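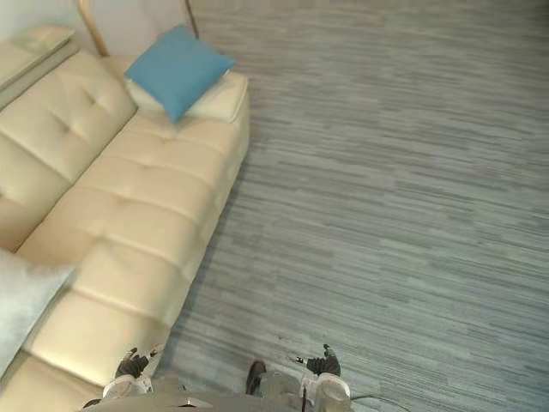 Skorkska, 15/12/2019

Notebook, cushion job, the left gripper again.

Writing this up while the thing is powered down and the sofa and I are both still upset.

Short version for anyone who only reads the first lines: the left arm closed on the sofa when it was supposed to close on the cushion, held on, and went on holding after the stop was pressed. Nobody hurt. One seat section has a mark in it. The sofa belongs to the flat and the flat belongs to people who were told we would be "very gentle."

Long version.

Task was the usual one. Drive up to the near end, reach along the seat, pick up the blue cushion from the far end, put it down again somewhere a reasonable person would put a cushion. We have done this on the gray office couch so many times that I stopped watching it, and I think the robot stopped too. The difference is the cover. The office couch is rough cloth, flat as a bench. The one in the flat is cream leather, shiny, with fat rounded seat sections and deep seams between them, and the whole back is buttoned. From the head camera, looking steeply down, the seat is a row of long pale bulges with highlights on them. If you had only ever been taught cushions, you'd say those were cushions. Senex said so, with a confidence score of 96, a number it has never once given to a real cushion.

So it picked the nearest one. The left gripper was parked right up by the front of the seat, nearly touching the leather, and it didn't have far to go. Fingers went into the seam, closed, got a good fold of leather, and the arm began to lift a sofa.

It didn't lift the sofa. The base rocked forward on the carpet, the shoulder current went up, and I hit the stop.

Now the part that matters. The arm froze, as it should. The gripper did not open, also as designed, because back in April we set "hold on stop" after a stop made it drop a mug. I wrote that entry and was very pleased with myself in it. What hold on stop means with a mug is that you keep your mug. What it means with furniture is that you have a locked arm attached to a heavy object with a person needing to get in between and unhook them. I got in between. I shouldn't have, with the base still able to roll, and I'm putting it down here so that the next one of us has it in writing that this was stupid.

Got it free by backing off the finger screw by hand. The hex key was in the van. Of course it was.

What the logs say:

Grip force limit was set to 30 and was respected. The gripper did exactly what it was told, to the wrong thing.

Tilt warning on the base came up 200 ms before my hand reached the button. It went to the log file and nowhere else. A warning that only people reading the log tomorrow can hear isn't much of a warning. It should have cut the lift.

Frame 2000 of the recording is the first one where Senex switches target from the far end of the seat to the near edge. Before that it had the blue cushion, correctly, if not proudly. Then the base crept a little closer, the highlights on the leather shifted, and it fell in love with the upholstery.

The right arm was out over the carpet the whole time and did nothing wrong. It also did nothing. Noted for its annual review.

Things I checked and can rule out: calibration (redid it against the board, fine), the cable on the right side, which I always blame first and which was lying on the carpet well clear of the wheels, and the carpet itself. I did wonder about the carpet. It's all little gray and blue-gray streaks running the same way, and the Ostska base has had odd ideas about patterned floors before. But wheel odometry and the floor flow agree to within the usual slop, so the carpet is innocent this time.

Still don't know: why the score was so high. Lâm, the older model, run on the same recording, calls the seat "seat" the whole way through and is dull and right. It also can't find the white cushion under the blue one at all, so let's not get sentimental about it.

Changes made before I switched off:

- tilt warning now stops the lift and releases tension in the shoulder. Tested with the arm pulling on a strap, three tries, fine.
- hold on stop is off for anything the planner thinks is bigger than the gripper can open. Not tested.
- no grasping anything within a hand's width of the front edge of a seat. Crude. Leave it in.
- base brake goes ON before anyone reaches in. Taped to the lid of the case in large letters, in my worst handwriting, so you'll know I meant it.
- hex key lives on the robot.

To do: more leather in the training set. Buttoned, unbuttoned, pale, dark, with and without window light on it. I asked whether we could borrow a leather sofa for the workshop and was asked in return what had happened to the last one.

The mark: small curved dent, front of the second section from the near end, no tear. It had come up a bit by the time I packed. I have bought leather cream. I haven't yet written the email to the owners and am doing this entry first, as you can tell from the length of it.

Next run only after the untested item above has been tested. On the office couch. With the brake on.

Search notebook Enter keywords Go

Contact the workshop | Copyright 2019 | Back to top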